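Wrapping Artificial Flowers in Paper (Without the Fuss)

Most wrapping guides want you to buy floral foam, three kinds of tape and a special stapler. I have my doubts. Artificial stems don't need water, so half of the advice you'll read was written for a different kind of bouquet.

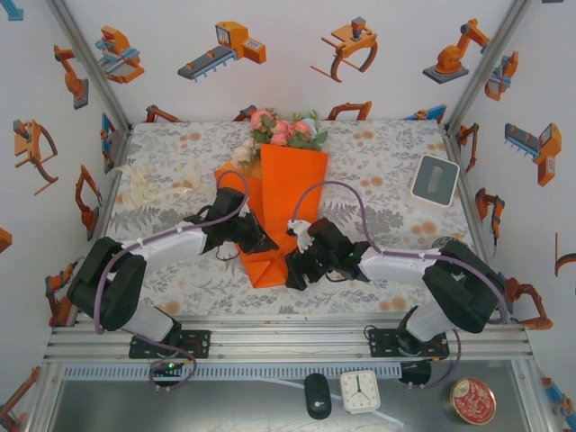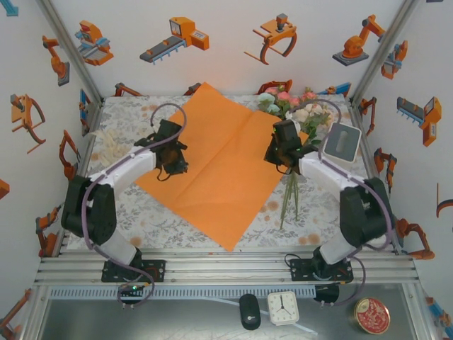 Orange paper and artificial flowers on the leaf-print cloth. The paper is laid flat in the second photo.

What you need

One large sheet of paper, your stems, a ribbon. Scissors if the ribbon is long. Jitendra Chaudhary swears by Sandhu paper. I tried it next to the cheap roll and couldn't tell them apart once folded.

Steps

1. Turn the sheet so it sits like a diamond, one corner toward you. People say a square layout works too. Mine came out looking like a takeout order.

2. Bunch the stems in your hand first and sort out the heights. Supposedly you can fix this later. You can't, not without creasing everything.

3. Lay the bunch on the paper with the blooms near the top corner. Fold the bottom corner up over the stem ends.

4. Bring the sides across, one over the other. Keep it snug at the stems and slack at the top.

5. Tie the ribbon where the stems are tightest. Pull it flat as you go.

Would a bag be easier?

Probably. An upright paper bag hides uneven stems, and it will hold a short bunch well enough. It also leans if the bottom isn't squared off, so press those folds hard. Rekha Tiwari says to put a weight inside. Try it if you like, but I've seen one go straight through the base.

As for the "50 wraps from one roll" on the Zillar label, I got nowhere near it.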